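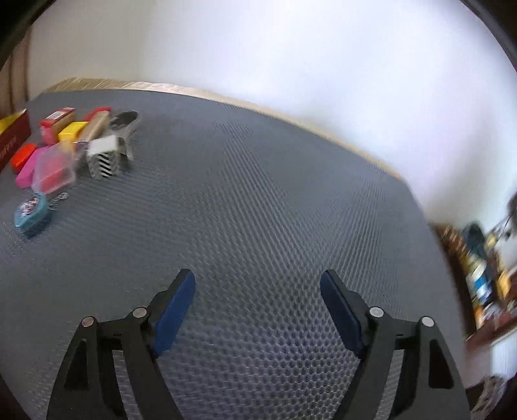 Does a drawer full of small boxes need an organizer? Most of the time it needs fewer boxes, and a tray you already own will handle whatever is left.

I say this as someone who has bought the organizers. Over the years I have paid for a set of clear bins from Estetari, a bamboo grid from Vaughan that fit none of my drawers, and a stacking thing with 13 compartments that I still resent. Each one looked great for a week. Then the compartments filled up with whatever happened to be the right size, and I was back to digging for the tape measure.

The store in Birkside where I used to buy this stuff claims to carry 4000 storage products. I believe it. What I doubt is that anybody's small clutter comes in 4000 kinds. Mine comes in two: things I reach for every week, and things I keep moving out of the way to get to them.

So I am suspicious of any system that starts with a purchase. Dump the drawer out on a mat or a table first and look at it. Little boxes are the worst offenders, because a box seems tidy even when you have forgotten what is inside. 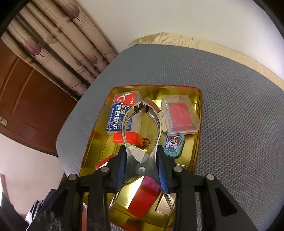 A shallow metal tray does the job as well as anything I have paid for. Toothpaste, a tape measure, the odd block or box – they all go in together, and the low sides mean I can see the lot. It will sit on a chair while I clear the table, too. Try that with 13 compartments.

A friend in Ollstead tells me this is just a junk drawer without the drawer. Fair enough. But a junk drawer has a back, and the back is where batteries go to die. I gave the tray six months before making up my mind about it, and I have only had to empty it twice. The bamboo grid is in the garage, holding paint stirrers.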